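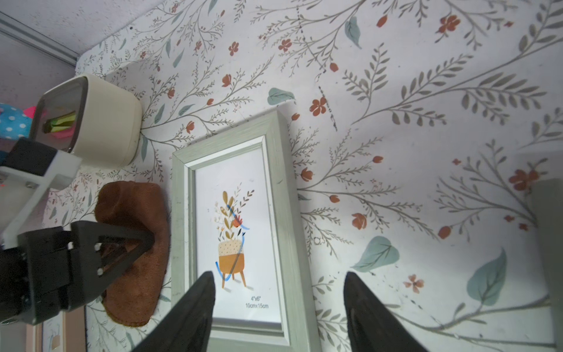

Scuffs on green wood-look frame, what do you use?

Home Care Board > Cleaning and Small Repairs
Page 1 of 2

kiri_fairweather
Posts: 13
9:12 am

I have a few small 4x6 frames I'm getting ready for the shelf in the spare room. They still have the paper inserts in them with the potted plant drawing and so on. Before I put photos in I want to get them clean, and the green one is giving me trouble. It's a pale sage with a brushed look to it, streaks running along the rails. Dust wipes off fine with a brown fuzzy cloth I keep for this. The marks don't.

I've tried the dry cloth and then the same cloth with a little water. I haven't used any product on it yet. What do people use on this kind of finish? I don't want a shiny spot where I rubbed.

Also, is it worth taking the insert out first, or do you clean with everything together?

zervas_e
Posts: 2000
9:40 am

Take it apart. Back off, insert out, glazing out if there is any. If you wipe a small frame while it's together, the water goes straight to the inner lip and under the edge of the insert, and then you have a wavy print. It doesn't matter for the store insert but it will matter when your photo is in there.

For the marks, what color are they? Dark scuffs are often something rubbed off onto the frame, like rubber or a black plastic edge. Those come off. A scratch is different.

bulholm_attic
Posts: 340
9:58 am

White eraser. The plain kind from the school aisle. Go along the streaks and brush off the crumbs. I do all my secondhand frames this way.

Chrysanthi K.
Posts: 88
10:03 am

Please not the foam type of eraser though, if anyone was about to suggest it. I dulled a whole side of a Hurkton frame with one. The finish on those is very thin, and I'd guess most wood-look frames are the same.

kiri_fairweather
Posts: 13
10:31 am

Thanks. Mine are dark. There are small scuffs in the middle of the left rail, a few close together, and then on the right rail a short scratch going across. The corners are okay. I can see the miter line at the upper left but it's thin and nothing moves when I press on it, so I'm leaving that alone.
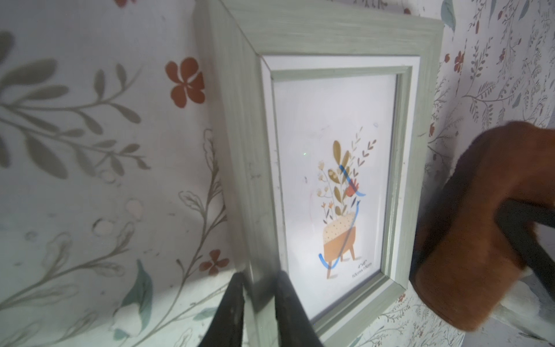
The scratch is the one I notice most when I'm standing over it, because it goes against the streaks. I ran a fingernail over it and I can't decide if it catches. I also don't know what the rails are made of. It could be wood with a finish on it or it could be a printed wrap. The receipt only says Wasness 4x6 green.

zervas_e
Posts: 2000
10:50 am

Look at the back edge where the backing board sits. If it's a wrap you will usually see where it ends. If it's painted wood you'll see paint that stops unevenly and raw wood inside the channel.

If it's a wrap, do less. Eraser, damp cloth, stop.

refinish_dan_o
Posts: 612
11:15 am

I'd go right to a 3000 grit pad on the scratch, a couple of very light passes in the direction of the grain, then paste wax over the whole rail so it all matches. Takes a few minutes. Everyone on here is scared of abrasives and it's the one thing that removes a scratch.

Chrysanthi K.
Posts: 88
11:21 am

It removes the finish next to the scratch. She said she doesn't want a shiny spot.

refinish_dan_o
Posts: 612
11:29 am

That's what the wax is for.

Chrysanthi K.
Posts: 88
11:34 am

Wax on a pale green matte rail is going to make it darker. I've done it. It looked fine in the evening and blotchy at the window the next morning.

refinish_dan_o
Posts: 612
11:41 am

Then you used a tinted wax, or too much of it. Clear wax, thin coat, buff it. I have done it on painted frames many times. I'll agree that if it's a printed wrap you shouldn't put any grit on it at all, not even 3000.

zervas_e
Posts: 2000
11:52 am

So we need to know what it is first.

evdokia_v
Posts: 57
12:20 pm

Question from someone with no frame experience. Why not touch it up with colored pencil? I use them on furniture. A sage or gray-green one, sharpened, just in the scratch, then rub with a finger. If you hate it, it wipes off.

bulholm_attic
Posts: 340
12:26 pm

Good idea and cheap. Go one shade lighter than you think. A line that's too light disappears in the streaks, a dark one doesn't.

kiri_fairweather
Posts: 13
1:05 pm

I took the back off and looked. The green goes around the edge and ends in a very straight line inside the channel, and I can't find any brush marks or drips. So I think it's a wrap. No sanding then. Sorry Dan.

I have an eraser and a set of pencils from the kids' desk. Will try both after lunch.

refinish_dan_o
Posts: 612
1:10 pm

No problem. Straight line inside the channel is a wrap, leave the pads in the drawer.

c.athanasiadis
Posts: 419
1:33 pm

One thing to add about the surface you're working on. I always put small frames face up on something soft and flat. If the frame rocks while you're rubbing one rail you put stress on the miters, and on cheap frames those are held with one staple and some glue. Shelf liner, contact paper over a board, an old placemat, anything that doesn't shed.

And keep other frames away from the one you're working on. Half the scuffs I've ever had to clean came from a pile of frames rubbing against each other.

kiri_fairweather
Posts: 13
1:38 pm

I'm guilty of that. I have mine partly on top of each other. The surface is okay though, it's off-white with a vine and flower pattern and it wipes clean. The pattern does make it hard to find anything small you put down on it. I've lost the same turn button twice.

evdokia_v
Posts: 57
1:44 pm

Put the small parts in a cup. I use a jar lid.

zervas_e
Posts: 2000
1:47 pm

Or tape them to the backing board they came off of. Then you also know which frame they belong to.

kiri_fairweather
Posts: 13
3:26 pm

Done with the green one. I'm writing down what I did for whoever finds this later. The others get the same treatment, minus the pencil.

1. Took off the backing and pulled the insert. Taped the turn buttons to the board like zervas said.

2. Dusted the outside first with the dry cloth, including the outer side faces, then the flat white border, then the ridges of the inner lip. The lip holds the most dust. A folded corner of the cloth gets in there better than a finger does.

3. White eraser on the dark scuffs, going with the streaks. Most of it came off. There is one faint gray spot left that I can only find if I look for it.

4. Cloth again, barely damp, wrung out hard. Then dry right away.

5. Pencil in the scratch. The first one I picked was too dark, as predicted. Wiped it and used a lighter gray-green. It's much better. Still there up close.

6. Put the insert back so the frame stays clean until I have the photos, then did a last dry pass with the cloth over the bottom edge, where I'd been holding it. The gray frame and the pink one get this too.
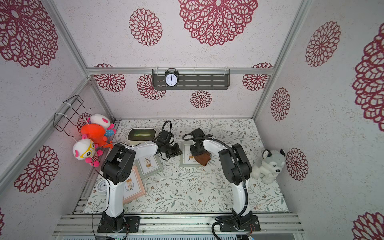
7. Stood it up away from the others and left it. I'm moving the small clock and the cream container to a different shelf so there's room to set the frames apart from each other.

zervas_e
Posts: 2000
3:40 pm

Good job. On the gray spot, leave it a few days before you go at it again.

Chrysanthi K.
Posts: 88
3:52 pm

I wouldn't put the store insert back in, personally. The ink on mine stuck to the plastic over one summer and left a ghost of the picture. Plain white paper if you want something in there.

bulholm_attic
Posts: 340
4:01 pm

I've left those inserts in for years with no trouble. I have one in the hallway now with a stranger's beach on it.

Chrysanthi K.
Posts: 88
4:04 pm

Depends on the room I guess. Mine was over a radiator.

kiri_fairweather
Posts: 13
4:15 pm

The spare room doesn't get warm and the photos should be here before the end of October, so I'll leave the inserts for now. I kind of like the potted plant one anyway. It has a little planter on legs and it goes with the wallpaper pattern.

Does anyone cut their own mats for frames this small? The photos have a white edge on one side only and I'd like to hide it.

c.athanasiadis
Posts: 419
4:30 pm

Not for 4x6 frames, there's no room left once you've cut a border. The rail covers a bit on each side already. Trim the white edge and see what's left before you buy anything. If it comes out short, back it with a sheet of card in a color close to the photo and center it on that.

Zacharopoulos Framing used to sell thin strips for this, but I haven't seen them in the shop for a long time.

evdokia_v
Posts: 57
4:37 pm

If you get them printed again, ask for borderless. Mine came with white on one side too, and it was a setting on the order page.

kiri_fairweather
Posts: 13
4:49 pm

I'll check the order page first. Pink frame is next, it has a sticker on the back that somebody tried to peel. What takes off old label glue without getting into the wrap?

refinish_dan_o
Posts: 612
4:55 pm

Hair dryer on low, then a plastic card. No solvents. Keep the dryer moving or the wrap can lift.

Go to page 2 >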